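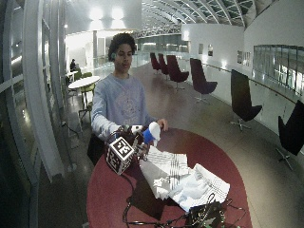 桌面擦拭

搜索词条 请输入关键词 搜索

桌面擦拭是指用布、纸或者海绵,配合水或清洁液,把桌子表面的灰尘、指印和食物痕迹去除的一种日常清洁活动。它在家庭、餐厅、学校和公共建筑的休息区都很常见。本条目主要介绍用格纹布和手持瓶子进行的擦拭,并以室内走廊和中庭里的圆桌为主要场合。

名称

在中文里,这个活动一般叫做“擦桌子”或者“抹桌子”,北方和南方的习惯有一点不同。所用的布叫抹布。如果布原来是用来擦干餐具的,也可以叫茶巾或者擦碗布。英语的 tea towel 和 dishcloth 是两种不同的东西,但是在翻译的文章里,它们有时候都写成“抹布”,读者需要看上下文才能明白。

用具

擦布。白底、细黑条纹交叉成格子的布是一种很普通的样式。格纹可以是织出来的,也可以是印上去的。织出来的格纹两面都能看见,印的格纹一般在背面比较浅。新布的表面常常有一层浆料,第一次使用以前应该先洗,否则吸水比较慢。布洗过很多次以后会变软,边缘也可能卷起来,这不影响使用。

瓶子。清洁液通常装在喷雾瓶或者挤压瓶里。喷雾瓶把液体分散成小点,适合大的表面;挤压瓶出来的液体比较集中,适合一个地方的污渍。两种瓶子都应该贴标签,写清楚里面是什么液体以及装入的日期。

手套。如果清洁液对皮肤有刺激,人们会戴手套。手套的尺寸应该合适,太大的手套会在指尖留下空的部分,折布的时候不方便。

方法

一般的顺序是先移开桌上的物品,再去掉碎屑,然后湿擦,最后干擦。湿擦的时候,布可以对折两次,这样得到 4 层,正反两面打开以后可以轮流使用。清洁液可以喷在布上,也可以直接喷在桌面上。桌上有电器或者电线的时候,只能喷在布上,并且布要拧干。

长方形的桌子通常从远的一边擦到近的一边,走平行的直线。圆桌没有直的边,所以很多人先沿着边缘擦一圈,再从外向里面擦。Hala Samir 在她为 Mokico 公司编写的保洁手册里,把这种擦法叫做“先圈后心”。手册的第 7 节专门讲圆桌,建议擦的人自己绕着桌子走,不要把身体伸到桌子中间去。

深色和有光泽的桌面

深红色、黑色和深蓝色的桌面如果有光泽,水痕和指印会特别明显。灯光照在上面会产生反光,擦的人从一个角度看觉得已经干净,换一个角度又看见一道一道的痕迹。因此干擦这一步在这类桌面上不应该省略。干擦用的布和湿擦用的布最好分开,两块布花纹相同的时候,可以在其中一块的角上缝一条线作为记号。

粗糙的海绵和含有颗粒的清洁膏不适合有光泽的表面。它们留下的细小划痕单独看不明显,时间长了会让整个桌面变得没有光。

中庭和玻璃屋顶下的桌子

在有玻璃屋顶的建筑里,光从上面来,一天里面的变化很大。钢桁架和玻璃板组成的屋顶会在地面和家具上留下影子,晚上则主要依靠灯。Shaimaa Chraibi 在 Flargate 的一座商业中庭做过记录,她比较了上午和傍晚两次擦拭的结果,认为傍晚更容易漏掉桌子的边缘。她建议傍晚擦完以后蹲下来,让眼睛和桌面差不多一样高,再检查一次。

中庭的另一个特点是走路的人多,桌子常常在擦的时候还有人在旁边。用喷雾瓶的时候,喷嘴应该向下,不要对着人。
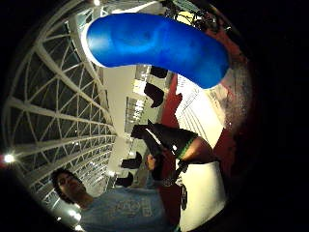
布的清洗和保存

棉布可以用 60 度的水机洗。有颜色的格纹第一次洗的时候应该单独洗,看一看是否掉色。柔顺剂会降低棉布的吸水能力,所以一般不加。洗好的布要完全干了以后再折起来放进柜子,没有干的布叠在一起会有味道。

用过的布不应该揉成一团留在桌上。如果暂时还要用,可以打开挂在栏杆或者架子上,等到工作结束再一起收走。Istov 的仓库每年九月更换一次擦布,去年换下来 363 块,其中还比较完整的剪成小块,用来擦鞋架和工具。

参见

茶巾
喷雾瓶
圆桌
Buckley 折法(擦布的一种折叠方法)

联系我们 | 版权声明 | 返回顶部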